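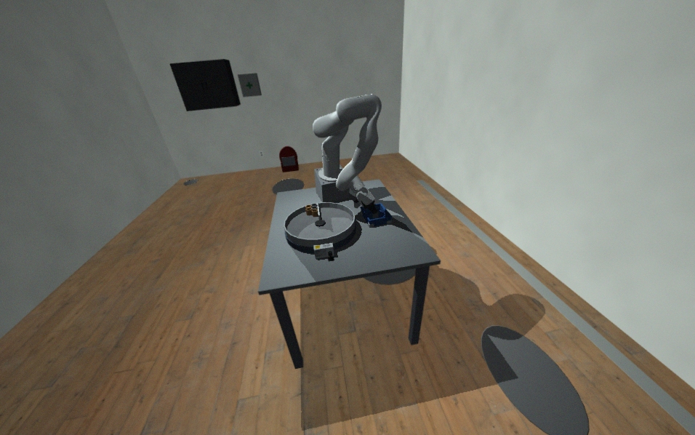 Figure 8. Simulated workcell with arm, tray and blue bin; the gripper tip is at the bin opening.

4.2 Randomised rooms in simulation

All training data for the transfer task were produced in simulation. The cell in Figure 8 is one of 71 room layouts built with the Zaltomberg scene generator. The arm is fixed to a base at the rear of the table, and the round tray and the bin lie within its reach. The task is to take one cylindrical piece from the tray and release it in the bin. The post standing in the tray is treated as an obstacle, and any contact with it ends the episode.

Wall texture, floor texture, light direction and camera pose were drawn afresh for each episode. Objects that play no part in the task, such as wall panels and items on the floor, were placed at random from a fixed library. Their positions were not given to the policy. Shadows were left on in every run. In an earlier set, made in May without shadows, the policy often mistook the dark side of the bin for its opening when tested under a single strong lamp.

A scripted planner supplied the demonstrations. It was allowed to read the true pose of each piece, whereas the learned policy received only the rendered view and the joint angles. Episodes in which the planner dropped a piece or touched the post were thrown away, which left 1,031 demonstrations for training. Each was stored at 11 steps per second.

The release point needs some care. When the gripper is over the bin it hides part of the rim, and the interior is often too dark to show whether a piece is inside. We therefore scored success from the simulator state and did not use the rendered view for this purpose. The Illell baseline, described in Section 3, was scored in the same way. Results for both methods on the held-out layouts are given in Section 5.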